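Cutting back on coffee, week six

Sep 25, 2020

I started this in May, gave up, and started again in August. The first try failed on day nine. I had been drinking five cups a day and went straight to none, so I had a headache until I quit quitting.

This time I dropped one cup every two weeks. Shiyu suggested it. She did the same thing when she worked at Skurnico, where the coffee was free and people drank it until they left for the night. 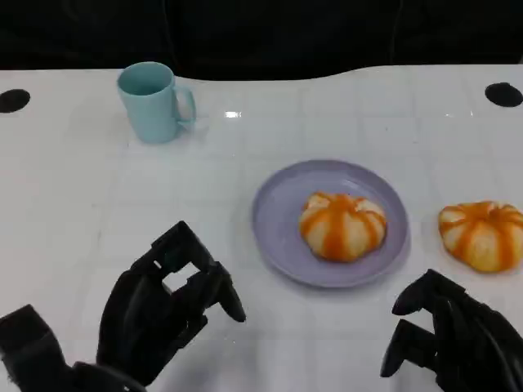

The afternoon cup was the hardest one to lose. I tried peppermint tea at 3:00 and didn't like it much. Plain hot water with a slice of ginger works better for me. I let it steep for 15 minutes and usually get a second cup out of the same slice.

Sleep is better. I used to wake up at four and lie there thinking about work, and now that happens maybe once a week. My mood before breakfast is the same as ever, according to Alper.

I'm at two cups now, both before noon. I plan to stay there through the winter.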